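Senden cable tray, under-desk, 120 cm
Home > Desks and seating > Cable tidying > Jardine
Item no. 1704
Back in stock, both colours

Steel tray, screws up under the desk, gets leads off the floor. Same tray as the old Estora one but deeper, and the end caps come in the box now.

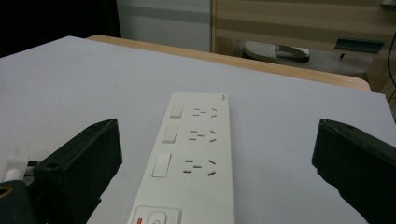
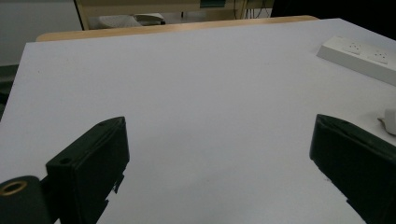
Pale tabletop in both, switched power strip in the first.

What you get
Tray, two end caps, four brackets, 12 mm screws, bag of ties. No drill bit. No power strip either - sold seperately.

Size
Length 120 cm, depth 14 cm, height 9 cm. Fits desks from 130 cm wide. Check for a crossbar first, we get a lot of returns over that.

Fitting
Pilot holes, please. Screws are too long for tops under 15 mm, ask us for the short ones (free, order no. 838). Brackets go on first, tray hooks in after. Glass tops - no, use the Zilto clamp version.

Load
Max 8 kg spread along the tray. Big adaptors lie flat, not on end. Leave a gap round anything that gets warm.

Colours
White or dark grey. Black discontinued in March, a few end caps left.

Delivery and returns
Two to four working days, longer for the islands. Box is long so it wont go through a letterbox, someone needs to be in. 30 days to send it back, unused, screws still bagged.

Goes with
Zilto clamp set
Jardine cable sleeve, 2 m
Senden leg clips, pack of six

Page updated 7 September 2023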